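Laundry room notebook, Tiltonville
May, started 7:40 in the morning

Dryer week! I have been looking forward to this one since we finished the folding tables. The plan is to go through the drum, the vent and the door opening properly, and write down what we learn about loading while it's fresh. Rosário Carvalho did the washers last month and her pages are so good that I'm copying her layout, right down to the margin notes.

Lint first. I cleaned the screen before anything else and again after each load. The Ulloa brush (the long bendy one) is the best thing in the supply cupboard. It gets down into the slot where my fingers won't go, and it brought up a gray felt mat the size of my palm that I was ridiculously pleased with. The short Jidon brush is fine for the screen itself but too stiff for the corners. Don't use it on the door seal, it leaves marks.

Wiped the lip of the opening with a damp microfiber cloth, then a dry one. No spray. Somebody used the lemon stuff a while back and the towels came out smelling of it for days.

Load notes. The towels from the Celtetti order are heavier than the old set and they like to roll themselves into a rope if they go in all at once. Shake each one out, drop it in separately, and they open up and tumble the way they should. I did one load the lazy way and one load the careful way, and the careful one felt so much fluffier at the end that I went and made two people touch a towel. Worth the extra couple of minutes at the door!

Other thing to watch is the back of the drum. The holes in the vent panel need to breathe, and a flat wet sheet will plaster itself right over them if the load is mostly sheets. Mix in something small – pillowcases, hand towels – and it has a harder time staying put.

Drum and door opening:
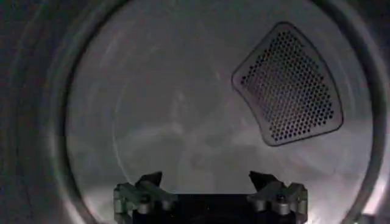
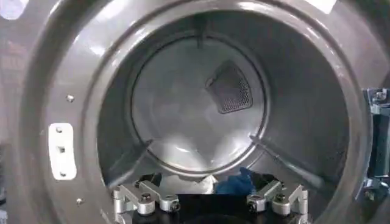
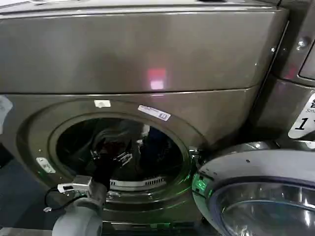
How full should the drum be when a load goes in?

Half full by eye with wet things is right for towels, and a little more is fine for sheets. The pile needs space to lift and fall, so if it's pressing against the door when you close it, take some out and run a second load.

Back to the notes. Unloading is where we lose socks, cloths and the odd pillowcase. Dark things are the worst, they just disappear down in the shadow at the bottom. What works for me is to sweep a hand all the way around the drum, then give it a quarter turn and sweep again. I found a black napkin that way after I would have sworn the load was finished. Rosário wants a flashlight on a hook by the door and I'm all for it.

Also check the lifters when you do the sweep. Thin straps and apron strings love to lie along them. I ran a piece of old nylon stocking over the inside of the drum to feel for snags (Rosário's trick, and a lovely one) and it slid the whole way without catching. Will repeat in the fall.

Supplies. The box of 400 mesh bags finally came, which should see us through a very long time. Put 125 of them on the shelf over the sorting table and the rest in the back closet, top shelf, left side. Order slip is number 3579 if anyone needs to chase the missing zipper pulls. The bags close fine without them, just fiddly with wet fingers.

Wool dryer balls: tried five in the towel load. Loud! I loved the sound but I can see it driving people up the wall in the afternoon. The towels seemed to come apart more easily, though I changed the loading at the same time so I can't really say which did it. Run it again with the balls only, same towels, same setting, and keep a note of the minutes this time. I forgot to write down the start.

Still to do:
Hook and flashlight by the door
Label for the Ulloa brush so it stops wandering off to the kitchen
Ask Rosário where she keeps the spare lint screen
Wash the microfiber cloths, no softener

Stopped at 3:15. Sheets tomorrow, with pillowcases mixed in.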